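# Breakfast and lunch things, a table gallery

Most of what goes on this page is kitchenware used in ordinary ways, on ordinary tables. The gallery started as a way of keeping track of which plates and boards worked for small meals, and it has grown to cover trays, bread, fruit and whatever else ends up next to the food. Entries are short. The meals are simple ones: a sandwich, a boiled egg, toast, a piece of fruit.

Nokuthula Ngubane keeps the list of items and writes most of the notes. New entries go up on Saturday, usually in the morning. Older ones stay where they are unless an item has been replaced.

## How the table is set

Everything is laid out for one person. A place setting for one needs less room than people expect, and a tray helps to mark off the space. We put down a mat first, then the tray, then the plate. Anything used for cutting goes to the side so that crumbs and juice stay off the tray.

A mat should be smooth enough to wipe in one pass. Cloth ones look good but hold on to crumbs, and we stopped using them for bread. If a mat has been stored folded, lay it out the evening before. Small wrinkles don't matter much under a plate, but a glass on a crease can tip.

## Sandwich setting

A sandwich is the meal we set out most often. It keeps for an hour without trouble, it needs no bowl, and it can be eaten with or without cutlery. Whole-grain bread holds its shape better than soft white bread, especially if the filling is thin. We don't trim the crusts.
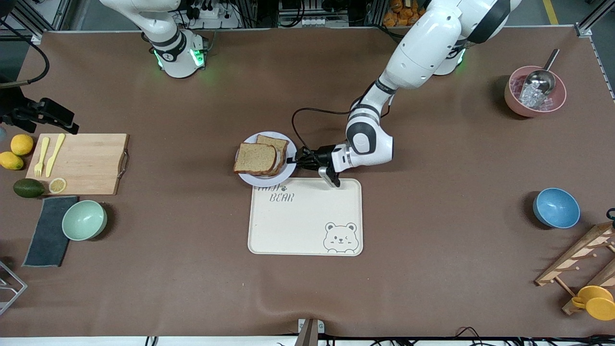 *Sandwich on brown whole-grain bread, white plate, cream bear tray. Lemon slice and yellow cutlery on the board at left.*

The tray is a favorite with younger visitors because of the winking bear in the lower right corner. The word "BEAR" is printed near the opposite corner, in outlined capitals. A pattern like this is easy to cover up with a plate, so for a child we move the plate toward the top and leave the face showing.

Pale yellow plastic cutlery goes well with the cream tray. It is light and safe for small hands, but it won't cut a thick crust. For toast or a hard roll, use a metal knife at the board and bring the pieces over.

The cutting board is light wood with a metal handle on one end. Boards with a handle can be hung up to dry, which saves counter space. Rinse the wood soon after cutting lemon and stand it on its edge. Don't leave it in the sink.

## Notes on the items

**Plates.** Plain white is the default. Colored plates have been tried and are fine for fruit, but brown bread looks dull on most of them. A plate with a low rim is easier to eat a sandwich from than a deep one.

**Trays.** Rounded corners are easier to wipe than square ones. Check that the tray lies flat before buying. Two of ours had a slight bow in the middle and rocked whenever a cup was put down. They have been given away.

**Bread.** A 700 gram loaf does for a week of single sandwiches with a little left over for toast. Slice it as needed and keep the cut side down on the board. Sliced bread from the store is fine too, and the slices match better when stacked.

**Lemon.** One round slice is enough for a glass of water or a cup of tea. Cut it across the middle of the fruit to get the full segments. The end pieces can go in a jug.

**Cutlery.** Plastic pieces should be washed by hand. A machine set above 50 degrees Celsius made one of our forks curl at the tips, and it no longer lay flat.

## Where things come from

We get asked this a lot. Spare plates and mats mostly come from Kaewmanee, which sells single pieces as well as sets. The glass jugs in the drinks gallery are from Ellex. Devarura has a small shelf of wooden boards, and the staff there will oil one for you if you ask. Other things were bought secondhand and have no name on them, so we can't say where to find more.

The full list has 56 items at present. Bowls and soup spoons are on a separate page, along with the cups. Lunch boxes will be added in February, once the lids have been sorted and matched.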